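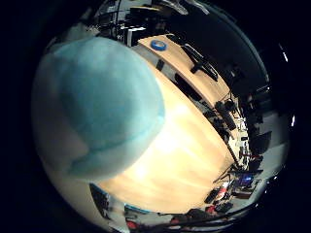
Members gathered at seven for the Ulby PC builders' meeting, and it was lovely to hear that the Orkton cooler sample had finally reached us. Its fan speeds were talked over at happy length – 18 degrees cooler at idle is a fine result – and the group agreed to label the test cables with blue tape, like the roll on the wooden table. The Darko memory kits wait until December.

Ulby Builders – contact us | © Ulby Builders | Back to top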